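Notebook, May, week after the Hadport trip
School social work caseload tool - trial notes

Started 8:40. Back from the Hadport session on the Pumar screening form and I'm less convinced than when I went. The presenter's claim was that a short checklist, filled in by the classroom teacher, picks out the kids who need a social worker before anyone has made a referral. Fine. Show me the ones it missed. There was no slide for that.

What we have so far from our own run:
368 forms sent out to the two schools
110 came back complete
27 flagged by the Pumar scoring
4 of those weren't already known to the school social worker

So the form found four new names. I don't want to sneer at four kids, but I'd like to know how many a decent chat in the staff room would have found, and we didn't set the trial up to tell us. My fault as much as anyone's. Should have asked the teachers for a plain list first, before they saw the form.

The return rate bothers me more. Teachers who sent the form back are probably the ones who already talk to the social worker. The quiet classrooms stayed quiet. Anyone quoting our flag rate as if it covered the whole school should be stopped, and I've already seen it in one draft.

Item wording: question 6 ("seems withdrawn from peers") got ticked for nearly every kid who had changed schools this year. Of course it did. Rätsep scale has the same trouble but at least asks how long it's been going on. Tried swapping in the Rätsep version on a handful of old forms after lunch and two of the flags dropped out. Too few to mean anything. Not putting it in the summary.

Zomholm people want to move the whole thing onto their portal by spring term. I asked who can see a flag once it's in there and got three different answers in one phone call. Until that's in writing, paper forms stay in the locked cabinet and the portal gets dummy records only. Parent consent letter also says "school staff", and that could mean anybody with a lanyard. Needs redoing.

To do:
- plain teacher list at the second school, BEFORE forms go out
- chase non-returns by room, see if there's a pattern
- reword consent letter, get it read by a parent
- ask Pumar again for their missed cases (third time of asking)

Stopped 4:15. Scoring key v2 still doesn't add up on the back page - check the reverse-scored items tomorrow.
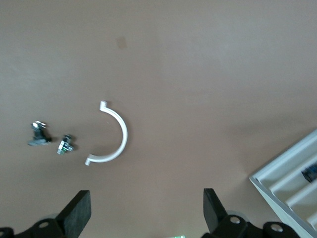

White plastic arc, tabbed at both ends, on the tan-brown tabletop.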